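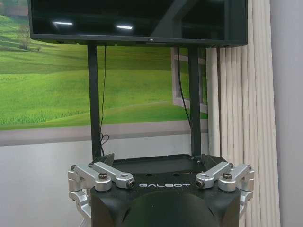

Nudley library gets its late evenings back

Good news for anyone who has ever legged it down Savlow Street at ten to five with an overdue book under one arm (me, most weeks). Nudley library is going back to late opening from April, two evenings a week, with the doors staying open until eight.

I went along to the meeting where it was announced and I'm very glad I did, partly for the news and partly for the ginger cake. It was a full room. I ended up perched on a radiator next to a man who had brought his own cushion, so he clearly knew something I didn't.

If you've moved here in the last few years you may not know we ever had late evenings. We did, and they were lovely. They went when the old boiler did, and after that the money was never quite there to bring them back. Since then it's been five o'clock closing, which is fine if you're retired or at school and pretty hopeless if you work over in Lekerach and come home on the slow bus.

Teresa Figueiredo, the branch manager, did most of the talking. She's been asking for this for ages and she looked as if she might burst. "People tell me they've lived opposite us for years and never been in," she told the room. "They get home and the lights are off. I'd like the lights to be on."

The money comes from two places. The town council is paying for the staff hours, and the Deschamps Trust has put in 2000 pounds for the first year to cover heating, lighting and a bit of extra stock. Another 1000 pounds has been promised for large print books and audiobooks, and that got the loudest cheer of the night from the row in front of me.

So what will be going on? Mostly the ordinary stuff – borrowing, returning, sitting in the warm with a newspaper. The computers will be on until half past seven, and the printer too, though you'll still need coins for it. The children's corner stays open as well, and Teresa says she won't be shushing anyone before seven.

One of the two evenings will have a homework table, and the other will have a reading group run by Huw Morris, who used to teach at the secondary and who once made me read a whole chapter of Hardy out loud with a cold. I've forgiven him, more or less. He says there'll be no set book for the first month. You bring along whatever you've got on the go and talk about that, and if it's a thriller with a submarine on the front then so much the better.

There were a few grumbles, as you'd expect. Booker Strickland, from the flats above the bakery, wanted to know about parking, and he had a fair point: the little car park behind the library gets locked at six at the moment. The council has agreed to leave the gate open until quarter past eight on late nights. He also asked about the security light that shines straight into his kitchen, and Teresa has promised to go and stand in his kitchen and look at it. I do hope she gets a cup of tea out of it.

Somebody else asked whether Saturday mornings would be cut to pay for all this. They won't. Daytime hours stay exactly as they are, and the mobile library will carry on doing its rounds of the villages, including the stop by the Lekerach turning that everyone thought was for the chop.

I had a chat afterwards with Xiomara Lyons, who is doing an evening course in bookkeeping and has been doing her coursework in the café at the garden centre, buying one pot of tea and making it last. She was thrilled. Her flat is noisy and her little brother plays the drums (badly, she says, though with real commitment). She'd been one of the 121 people who filled in the survey last autumn, and she'd written on both sides of the form and then asked for another sheet.

That survey did make a difference, by the way. I asked Damian Czarnecka, our councillor for the Savlow end of town, and he said it was the evening hours that came up over and over, well ahead of new carpets or a coffee machine. He'd rather fancied the coffee machine himself. 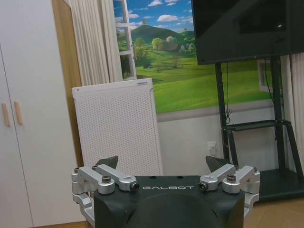
Do I need to join again if my old card has run out?
Just bring the card in, or something with your name and address on it if the card is long gone, and the staff will sort you out at the desk. It's free and takes a couple of minutes. Any old fines on children's books have been wiped, so please don't let a lost copy of something about a badger keep you away.

A few other bits I scribbled down. Returns can still go through the slot in the wall when the building is shut, but please don't post jigsaws through it, because the boxes burst and Teresa has spent enough of her life on her knees looking for bits of sky. Reserved books can be picked up on late evenings as well. Dogs are still not allowed inside apart from assistance dogs, though there's a hook by the door and usually a bowl of water.

The hours will be looked at again after a year, and how many of us turn up will count for a lot. So do pop in, even if you only want to get out of the rain for ten minutes. I'll be the one by the crime shelves, pretending I haven't already got four books out.

If you'd like to help at the homework table, leave your name at the desk before the end of the month. You don't need to be a maths whizz. Times tables and a bit of patience will do, and I'm told there may be more of that ginger cake.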